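Filed under: Reading Groups > Leader's Handbook > Section 4

SECTION 4: SETTING UP YOUR FIRST LONG READ

Welcome to the good part! By now you have your Troltstead account, your group has a name, and you've picked a book from the Gretham list (or bravely gone off-list, which we love). This section takes you from a bare group page to a finished reading plan, with a shared notebook ready for everyone's scribbles.

You will need:
- the book, in the edition most of your members own
- the Nukora reading planner, printed or on screen
- a pencil
- 90 minutes without the phone ringing

4.1 Measuring the book

Page counts are a terrible guide to how long a book takes. A fat family saga can fly by in a week, and a slim book of essays can keep you busy all spring. So we measure in sittings.

1. Open the book at a chapter near the middle. Opening chapters are often easier than what follows, so skip those.
2. Read for one ordinary sitting, at the speed you'd read for pleasure. Stop when you'd normally stop.
3. Write down the first and last page numbers on the planner, in the box marked Sample.
4. Do the same with a second chapter, further on.
5. Enter both samples. Nukora works out the number of sittings and shows it in the top corner.

Note: If the two samples come out wildly different, take a third. Books that mix letters, verse and straight storytelling do this all the time, and it's a lovely sign that you've picked something meaty.

Caution: Don't sample the introduction. Scholarly introductions read slowly and often give away the ending. Ask members to save it for last!

4.2 Dividing it up

Now the fun starts. You're going to cut the book into parts, one for each meeting. We suggest 6 meetings for a long novel and 4 for a book of essays or short stories, but the planner will take any number you like.

1. Go to Plan > Parts and choose the number of meetings.
2. Nukora suggests break points. Look at every one of them with the book open beside you.
3. Move any break that lands in the middle of a chapter. Drag the marker, or type the new page number and press Enter.
4. Give each part a short name. "The wedding" is so much easier to remember than "Part Three."
5. Press Save Parts.

Try to end a part where you yourself would hate to put the book down. People come to the meeting bursting to talk, and half of them will have read ahead anyway. Let them. Just ask that they keep it to themselves until everyone has caught up.

Note: Break points are stored by chapter as well as by page. Members with a different edition will see their own page numbers as soon as they choose that edition under My Copy.

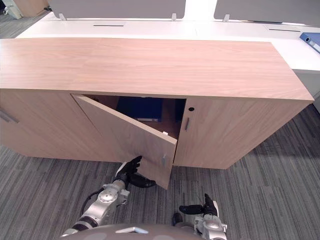 If a member's edition isn't listed, they can add it by typing the first page of each chapter. It's a bit of a slog for a long book (we did it once for a nineteenth-century novel with very short chapters, and needed cake afterward), but it only has to be done once for the whole group.

4.3 Opening the shared notebook

The Greco notebook comes with every group, and I can't recommend it warmly enough. It's where members leave favorite sentences, questions, grumbles, and those odd little facts they looked up at midnight.

1. From your group page, choose Notebook > Open.
2. Pick a layout. By Part keeps everything in reading order. By Reader gives each member a page of their own.
3. Turn on Cover Later Parts. Notes on chapters a member hasn't reached will stay hidden until that member marks the part as read.
4. Write the first note yourself. A sentence you liked and a line about why is plenty.
5. Press Share.

Caution: Changing the layout after people have started writing sends their notes to a single Unsorted page. Nothing is lost, but you will have to put them back by hand.

Caution: Copy short passages only. The notebook is for talking about the book, and a whole chapter typed out is a copyright problem as well as a very tired pair of hands.

4.4 Writing the opening questions

You need 5 questions for the first meeting. Really! More than that and the evening starts to feel like homework. Good ones send people back into the text. Ask which character they'd trust with a secret, or where they first stopped believing the narrator, or what on earth the second chapter is doing there. Leave out anything that can be answered with yes or no, and go easy on "Did you like it?", which will come up without any help from you.

Enter your questions under Plan > Talk. They stay private until you press Send, so feel free to rewrite them as you go along. I usually throw out my first two.

4.5 Checking the plan

Before you invite anyone, open Preview as Member and look for the following:

- every part has a name and a date
- the chapter numbers run on with no gaps
- your first note shows in the notebook
- the introduction is marked Read Last, if the book has one

If a part shows in gray, it has no date yet. Tap it and choose one. If all the parts are gray, you probably closed the planner before saving; go back to Plan > Parts, where your breaks will be waiting under Draft.

Ready? Press Publish Plan. Your members can now see the whole journey laid out, and you can go put the kettle on and read the first chapter again. Invitations and reminders are covered in Section 5.

Section last revised 20 March 2018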